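Outlet in kitchen backsplash went dead, breaker is not tripped

Desta Negash
Posted 5/20/18

We have a long counter with 2 outlets in the tile above it. The lower one quit yesterday while the kettle was on. The breaker looks fine and I flipped it off and on anyway. The other outlet still works. House is in Nandton and the wiring was redone before we bought it. Do I need an electrician or is there something I can check first?

Rostam Salehi

Look for a GFCI outlet somewhere else and press its reset button. It can be in the garage, a bathroom or outside. One of them often protects several plain outlets further down the line. Unplug the kettle before you reset it. If it trips again with nothing plugged in, stop there and call someone. Don't pull the outlet out of the wall unless the power is off and you have tested it with a meter.

balton138

Same thing at my place, it was the one in the garage behind the freezer. Took me 17 minutes to find.

Desta Negash

Found one behind the shelves in the laundry room. Reset it and the kettle works again. Thanks both.

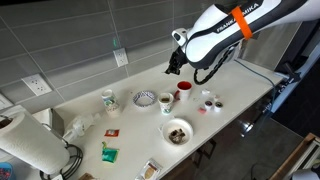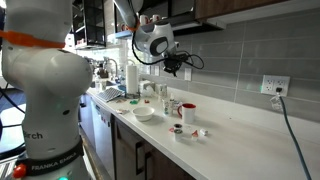

First photo: the counter and the outlets in the gray tile.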